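A história ensinada como fila de reis

Começo pelo que me irrita. Abre-se um manual do secundário, qualquer um, e lá vem: reinou de tal a tal, perdeu a batalha, fugiu, voltou, morreu. Datas entre parênteses. E a gente decora. Eu decorei tudo, passei com boa nota e não percebi nada.

Porque um império não é um homem a cavalo. É quem cobra o imposto, quem mede o campo, quem guarda o celeiro. Estradas. Poços. Moeda que vale o mesmo em duas cidades. Disso os manuais dão meia página, no fim do capítulo, quando já tocou a campainha. O da Piser, que usei durante 2 anos com as minhas turmas, dedica 15 páginas a batalhas e um quadradinho cinzento à administração. Um quadradinho!

Dizem-me que os alunos gostam é de guerras. Talvez. Mas gostam tambem de saber quanto custava um saco de trigo, e quem ficava com ele. Experimentei. Levei uma lista de impostos de aldeia, 100 linhas secas, e discutiram aquilo até ao fim da aula — aos gritos, quase.

Não defendo que se apaguem os reis. Calma. Defendo que venham depois. Primeiro a terra, a água, o preço; a seguir o trono. 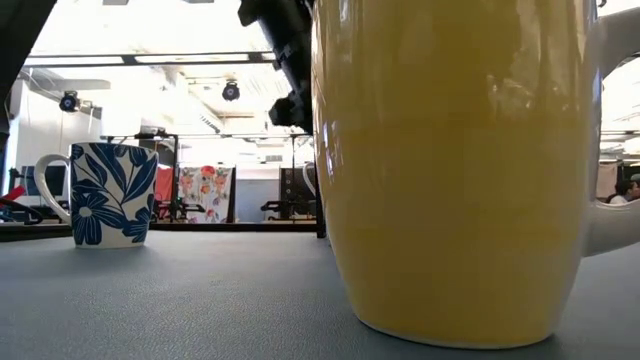
E os exames, claro. Enquanto perguntarem o ano da batalha, o professor ensina o ano da batalha. Ninguém arrisca. A colecção nova da Jullach prometia outra coisa, fui ver, e é a mesma fila de soberanos com mapas mais bonitos e papel melhor. Em Setembro vamos todos comprá-la outra vez, as escolas e os pais, e eu vou continuar a fotocopiar listas de impostos, mesmo que me digam que não vem no progama.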